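We use cookies to improve your reading experience. Accept | Manage settings

The Small Market in the Playroom

By Yesenia Carhuamaca

In Clavondale, the toy vegetables are never at home. Melquiades Ochoa finds them in the bathtub, in his shoes and one time inside the piano. His two daughters own 43 pieces of play food, and he knows every one by name.

His method is simple. Each evening, before dinner, the girls open their market. They choose what goes to the basket and what stays on the shelf, and the father must pay for everything with buttons.

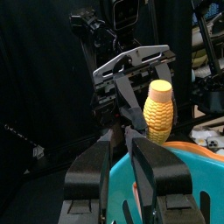

Corn is always the most expensive. "It costs four buttons, and the price goes up when I look tired," says Ochoa. He tried once to bargain with a tomato – this was refused.

I like this kind of tidying, because it does not feel like the end of the game. In my own childhood we had only a wooden box with a heavy lid, and I remember mostly my fingers under it. A light basket with an open top is kinder for small hands, and a child can carry it from room to room.

By 7 p.m. the market is closed. The melon is still missing since September.

254 shares | 23 comments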